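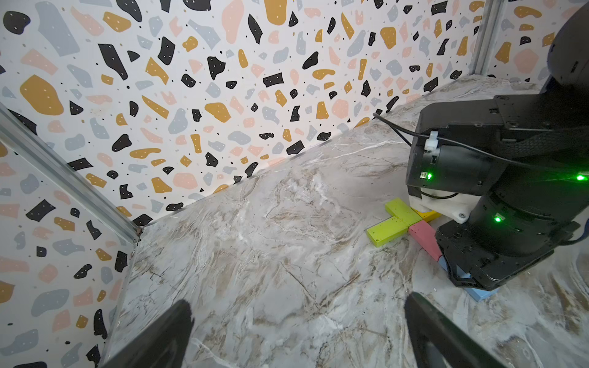
Sunday, after lunch

Pokum notebook, blocks and surfaces

Okay, picking up where I stopped on Friday's page, which ended in the middle of a sentence about sandpaper and I have no idea what the rest of it was going to be. Something about 600 grit. I'm going to assume it was "use the 600 grit," so that's what I'm writing on the list.

Main thing for today was to look hard at the block set with all this pattern around it. I've been going back and forth on whether the marble top and the terrazzo walls are too much together. The walls are the Simões print (sheet 1056 in their book, writing it down again so I can stop digging for the invoice), with the black and mustard and pink flecks. I love it! It's also very busy. The marble top came from Laratdale and it's calmer, mostly gray with the tan and brown veins, and the green T sits on it really nicely. Lime green against gray is about as easy to find as anything gets. Pink is fine too. Light blue I'd like a notch stronger, it's a bit polite next to the green. Yellow I have no complaints about, except that it's the small one and it keeps ending up behind something.

I tried the pieces a few ways: bunched up, then spread out, then with the T pointing toward me and away from me. Bunched up is harder on the eye than I expected, mainly where the pieces touch and you get those little dark gaps. Spread out it's all easy. I'd still keep some bunched layouts in the plan.
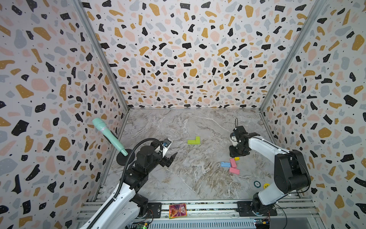 Last edited Sunday, 4:40 pm

Walls first. The flecks on the side panels read so much bigger than the ones at the back when you're standing at the front of the cell, and every time I catch it I think we bought a different print. Same sheet. It's just closer. If we ever do another one of these I'd ask for a smaller fleck on the sides, or go plain there and keep the pattern for the back. Not worth redoing now, those panels were a pain to get square against the corner posts.

The floor veining is heaviest toward the lower middle, the exact spot where everybody puts things down. I turned a sample offcut both ways next to it and couldn't decide if I'd like it better flipped. Leaving it.

The teal microphone is over by the left wall with its round black stand. I'm fond of that color. If Mulell can mix us a block paint close to it I'd be tempted to add a teal piece, though it could end up fighting with the light blue, so maybe a swatch card before I get carried away. They quoted up to 2 weeks for a custom mix.

Now the specks, which is what I meant to write about when I sat down. The green T has them, and the yellow has a few as well. I went over the green with a damp cloth and some came off, so part of it is plain old dirt. The rest are pits, and those aren't going anywhere without filler.
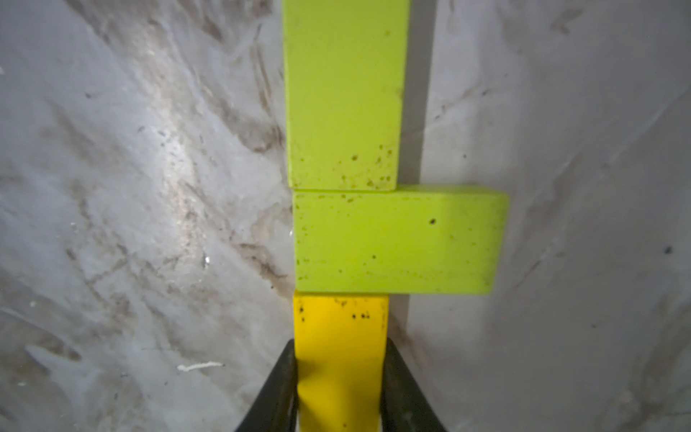
Green T and yellow, lined up. Pits and specks on the green, specks on the yellow.

The one on the crossbar is the worst, and there's a sprinkle of small ones at the low end of the upright. I can live with that on the yellow but the green shows everything.

To do:
fill the crossbar pit, light pass with the 600, see if the touch-up green matches
ask Mulell about teal and a stronger light blue
cut 2 spare rectangles, pink and blue
wipe down the marble, dry cloth only this time
find out what I did with the swatch book

The touch-up green in the cabinet is from May and it's gone thick, so shake it for ages or just open the new jar.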